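4.2 Equipment plan and budget

The Candik rig was costed for one semester of hand-held data collection. Despina Costache requested quotes from two suppliers, Hakala and Astia. Both offered a complete gripper for 900 euros, but only Astia sold the finger plates separately, at 75 euros a set. We planned for five sets, because the plates wear faster than any other part.

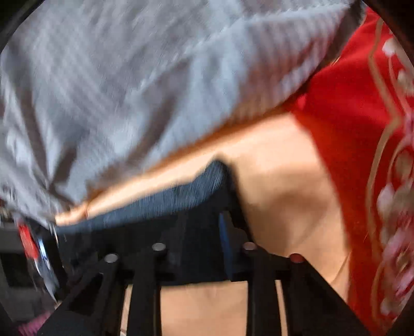
Motion blur was the main reason for reopening the camera line in the budget. Frames recorded during fast arm movements had to be discarded, and a camera with a shorter exposure time costs a further 900 euros. Elli Sjöberg proposed buying one and keeping the present unit as a spare. The Skivthorpe lab approved this in November, on condition that the second gripper was moved to next year's request. Delivery time was not included in the original plan and should be listed as a separate item.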